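Plollus hand grippers, anyone got the two pack? worth it?

Forum: Robots and Automation > Kits and Gear > Reviews
13 replies

tinsnips_ed
July 21, 2018
Looking at the Plollus hand-held set, two grippers plus the clip-on camera mount. Holanda has it for 255 with free shipping. Plan is to record pick and place stuff at home and train a small arm on it later. Anybody using these on real objects and not foam cubes? Main worry is soft stuff. Their page shows a guy picking up a wrench, great, don't care.

wobblebot
Had one since March. Fine. Linkage has some slop out of the box, tighten everything before you use it. Manual says don't overtighten, doesn't say how much is over.

marrow44
Save your money. Print the fingers, buy the pins, done for under 200. It's a trigger and some links.

wobblebot
@marrow44 you printed yours? How do the two sides match up? Mine never closed in the middle, always one finger early.

marrow44
Shimmed it. Took an evening. Ok two evenings.

tinsnips_ed
two evenings is kind of what I'm paying to skip

Silvana Meireles
I run the demo table at the Wudisberg makers space and we've had the two pack out every open night since spring. People are rough with them. One return spring gone, nothing else. Plollus mailed a new one, took 20 days. So order spares up front if you have a deadline. The trigger is stiff for smaller hands, my biggest complaint, and there is no adjustment for it.

gantry_gus
20 days for a spring lol

Silvana Meireles
It came in a very large box too.

Edivaldo Toledo
Going against marrow here. I did the print route first, on Plastska filament, and the fingers flexed so much the camera saw one gap and the object felt another. Useless recordings, a whole folder of them deleted. Bought grippers after that and never looked back. You pay for stiff.

marrow44
Plastska is the cheap stuff, that's a filament problem. Try a decent nylon.

Edivaldo Toledo
Did. Better. Still not the same, and by then I'd spent more then the kit. Anyway for the OP, who asked about soft things. Fruit is what I'd test on, it tells you fast if the pads are any good. Go for something round with a bit of give, come in from both sides, close slow.
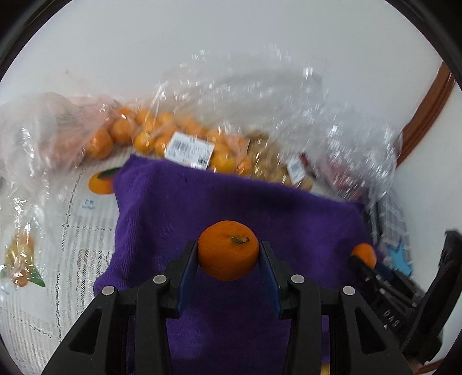

Mandarins are my favorite for this. Small enough to need some aim, the peel dimples if you overdo it, and you can eat the mistakes. Put a towel under whatever you're doing, round things roll. Work both hands from day one even if you only plan on one arm, it's a pain to relearn. And wipe the pads, peel oil makes them slick and then you squeeze harder without noticing.

wobblebot
+1 on wiping the pads. Dish soap, let em dry.

tinsnips_ed
ok that's useful. Do you get any feel back through the trigger? or is it all eyes

Edivaldo Toledo
Some. You feel contact, you don't feel how much. With light things mostly eyes.

Silvana Meireles
I'd say less than some. Our regulars like it, first timers crush things. Bread rolls suffer most.

marrow44
so for 255 you get no force sensing and a stiff trigger. I rest my case

Edivaldo Toledo
Your printed one doesnt have force sensing either

tinsnips_ed
Ordering the two pack, plus spare springs. Will post when I've got a week on it. marrow if you still have your finger files I'd take a look at those too, for a wider jaw.

marrow44
sent you a PM. Shim sizes are in the text file, ignore the first set, those are wrong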